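Home | Notebook | Older entries | Parts list | Log in

13/09/2020
Entered by Margit Sandberg

I have been meaning to write this up properly ever since August, when Kerstin and I got into that long and rather cheerful argument over lunch about whether a machine could do the Saturday jobs in a house yet. She says yes, near enough, if you let it take all day. I say it depends a great deal on which jobs (and on who has to tidy up after it!). So this notebook is turning into a kind of running score, and I hope the rest of you will scribble in it too.

First, where we stand with the easy chores. Putting hard things in a bin is fine. The Stisska planner picks a spot, goes there, closes, lifts, and I have stopped holding my breath. Mugs are fine if the handle faces a sensible way. Gunvor ran 40 picks on the bench with the new fingertips and lost 8, most of them to one squat little jar that she has taken a personal dislike to. I told her to leave it in the set. A kitchen is full of squat little jars.

Cloth is another story, and I think we have all been too polite about it. A towel that starts flat and square can be folded in half, and it looks very nice when you show it to visitors. Drop the same towel from waist height and we are back to poking at it. Stellan has a long list of ideas, the best of which is to forget folding for now and only ask for wiping: bunch the cloth, press, drag, lift. I like that very much. My grandmother never folded a dishcloth in her life and her table was spotless.

Then there is spraying, which I had down as simple until I sat and thought about my own hand doing it. You hold the neck with three fingers, pull with one, keep the bottle from tipping, and aim, all at once, and meanwhile the other hand is already going for the rag. Ingegerd keeps reminding me that holding and squeezing are two separate skills, and that we have been scoring them as one. She is right. From now on there are two columns in the Cindum sheet, "held" and "squeezed", and please fill in both, even when the first one is a no.

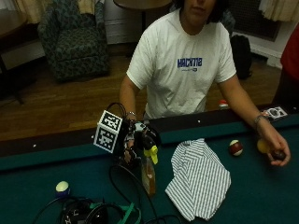
Notebook 8, p. 318

The pool table is a kinder place to try this than the bench, I think. The felt has some grip to it, so a bottle stands where you put it, and there are no shelves to knock an elbow on. The hand was at the yellow nozzle of the amber bottle, with the striped cloth lying in a heap in the middle, just the sort of heap I grumbled about above. The balls are good company for it too: round, hard, heavy for their size, and very plain about a bad grip, as they roll off and there is no arguing with them.

Things to settle before the next round:

- Cable slack. The black cables run down over the felt, and I would like them routed so they never lie where the cloth has to travel. Stellan, could you have a look at the Engström clips?
- Tag cube. Check that both side tags still read when an arm reaches in from behind. Kerstin thinks yes, I would like to see numbers.
- Nozzle pull. Measure the force with the spring scale and write it down here, please, not on the back of an envelope.
- Wiping path. Start with straight strokes. Gunvor wants circles, and she may have her circles once the straight ones are done.

As for my own answer to Kerstin, for the record: clearing a table, yes, slowly. Wiping it, maybe, with somebody standing by. Spray, wipe, and put the cloth away again, no, I would still do that one myself.

The Skelamex order is 13 spare fingertips, gray, and I have signed for it. Ingegerd has the key to the cabinet.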